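April, late evening

Went to the outdoor screening at the old lumber yard tonight with Teodora Mladenović. Mohammed had the tickets from work and couldn't use them, so we paid nothing except parking. The film was a silent one I had never heard of, about a ferry pilot who goes deaf, and a group called Stomemum played along to it live from a flatbed truck.

We got there at 7:15 and the lot was already half full. They send the sound to your car radio, and ours kept drifting off the station until Teodora found that it held if she left the dome light off. I don't understand why that should matter.
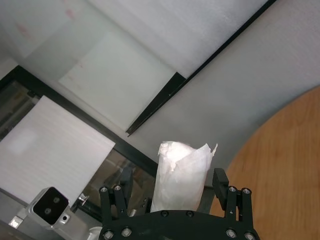 Stomemum is a cellist, a man with two keyboards and a drummer who mostly used brushes. The first reel was too busy for me. Every time a door opened on screen we got a cymbal. After that they settled down, and the long part on the river was very good, almost all cello, with the windows down so we heard it from the truck and from the radio a little late. Teodora cried at the letter. I did not but it was close.

There was a break of 40 minutes when the projector went out. A woman from Kirkora, the company that runs these, walked from car to car to say it was being worked on. Three cars left. The drummer played by himself for a while to fill the time – I would have listened to more of that.

Home by midnight. Ate toast standing up.

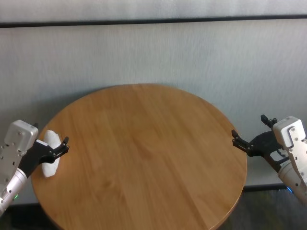
The round table, nothing on it.

Teodora wants to go again when they show the western, but Bindix is doing the music for that one and I have heard them twice and both times they were too loud. I told her I would think about it. I also need to call Mohammed and thank him, and get the car radio looked at before the trip. My neck is stiff from leaning toward the windshield. Bed.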